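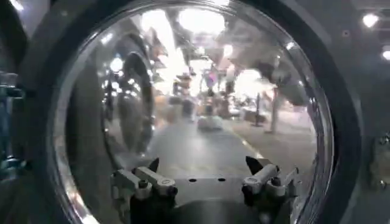

*Wrist view, fingers open, dome dead ahead.*

Hi all,

Answering the questions that came in on the list, plus a few things I've been meaning to write up since we moved the arm over to the Otport space. Quoting the last message so the people who only get the digest can follow along:

> Hey folks, I missed the last two meetings and I'm a bit lost. Are we still doing the dome task for the October showcase, or did we switch back to sorting blocks? Also, who changed the gripper settings? My old script opens the fingers way less than it used to and then complains. And is there a reason the wrist camera keeps going white on me? I get a decent picture and then everything washes out. I can come in Wednesday if somebody can show me where things are now.
>
> One more thing, the shared folder has two datasets called "final." Which one do I train on?

Okay, in no particular order!

**The task.** Yes, still the dome. We talked about going back to blocks and most of the room wanted to stick with this one, mainly because the block sorter already works and it's kind of boring to watch. The dome is harder in a way that's fun. The camera sees the clear surface, the room through it and a bunch of the room bounced off it, all at once, and the arm has to figure out where the rim is and stop short of it. If you look at the wrist shot at the top, there's a dark ring shape over on the left side of the dome that is a reflection, and our first detector was totally in love with that thing. It would report it as the rim with very high confidence. The real rim is the thick dark gray one running around the outside.

**The gripper.** That was me, sorry! I changed the open position so the fingertips spread wide and stay off to the sides of the view. Before, they were hanging right in the middle and the detector kept picking up the black tips as part of the edge. The new setting lives in the Buma config file (Buma is what we call the control code, for anyone new — there's no story behind it). Your old script has the old number typed straight into it, so it's fighting with the config. Delete that line and call the open function with nothing in the parentheses. If it still complains, send me the whole error and not just the last line.

**The white picture.** Auto exposure. The ceiling lights hit the dome and you get a big patch of glare up near the top, and then the camera tries to fix it and makes everything worse. Lock the exposure before you start the approach. I've been doing it by hand in the camera window, pointing at the floor first and then locking. Pichon (our labeling tool) also has a checkbox now that throws out frames where the top of the picture is blown out, but please don't lean on it too hard. I turned it on for a whole session and lost nearly everything from one side of the dome, which left us with a very lopsided set.

I'd love to try a polarizing filter if anybody has one sitting in a drawer. It wouldn't have to fit, I can tape it.

**The datasets.** Ugh, yes. Train on the one with 2,168 frames. The other "final" is from before the gripper change and I should have renamed it ages ago. I'll move it into the old folder tonight. If you've already started a run on the wrong one, let it finish and save the numbers, I'd like to compare them.

While you're labeling: mark the outer rim only. Skip the reflected rings, skip the ceiling lights, and skip people. We get blurry people in the background all the time through the dome and a couple of labels say "obstacle," which made the planner very nervous about somebody standing across the room.

**Where things stand.** We need 30 clean approaches in a row before we put our name on the showcase list. A clean approach means the arm comes in, centers on the dome, stops at the set distance and backs out, and nothing touches the clear part. Start with the slow speed. Please. The slow speed is painful, I know, but I'd like to keep that surface free of scratches until we've shown it to somebody.

Plernirer, the path planner, still has the bug where it picks the long way around if you start with the wrist turned. Workaround is to send it home first and then start. I have half a fix and it breaks the block demo, so it's staying on my laptop for now.

Wednesday is good for me, I'll be there from 2 until we get kicked out. Bring your laptop with the latest Buma already pulled, the wifi over there is slow and it took me forever last time. I can walk you through the camera lock and we can get your script running again.

Still need somebody to write the one-paragraph blurb for the showcase. I'm terrible at those. Reply here if you want it.

See you there!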